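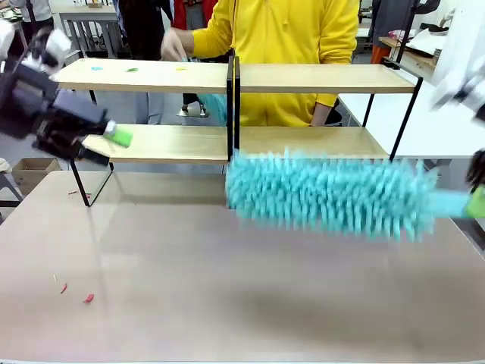
Lower board, dusting with the turquoise duster. Upper board still has its scraps.

Shelf and Dusting Checklist, Display Corner, Grovdale Reading Room
Checked by: Yasuo Hayashi
Unit no. 289, two boards, black metal frame
Month: October

1. Table under the unit is level and does not move when pushed by hand. OK.
2. All legs touch the table. OK. Please look also at the slanted legs at the ends, they are easy to forget.
3. Middle uprights are straight. OK.
4. Boards sit well on the frame. OK, but I would like to check the left end again next month. I pressed it and heard a small click.
5. No splinters on front edges. OK. I went over them with a dry cloth and the cloth did not catch.
6. Upper board free of paper bits and dust. NOT YET. Blue, green and yellow scraps to remove.
7. Lower board free of paper bits and dust. NOT YET. Do this board after the upper one, or the dirt falls down on it and you must do it 2 times.
8. Underside of lower board dusted. See comment.

Comment to point 8: In the old list from Stuklow this point was missing, and for many months we did not dust there. The duster should touch the wood with light pressure only. If you push hard, the whole unit can slide toward the back.
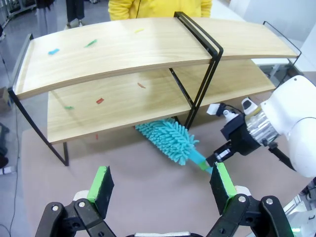
Point 8, duster against the underside. Small red scrap on the table near the front edge.

9. Table wiped after dusting, also below the unit. To do last. Small pieces on the table count as a fail - please do not blow them away, pick them up.
10. Duster shaken outside and hung by the handle. To do.

Result: frame and boards passed, cleaning open. Second check at 8 in the morning, before the Karkent group comes in.

Category: Checklists > Furniture and Shelves
Last updated: October
2 comments | 8 shares

Oda: Can I use the same list for the unit with three boards?
Yasuo Hayashi: Yes, only repeat point 8 for each board. Start from the top.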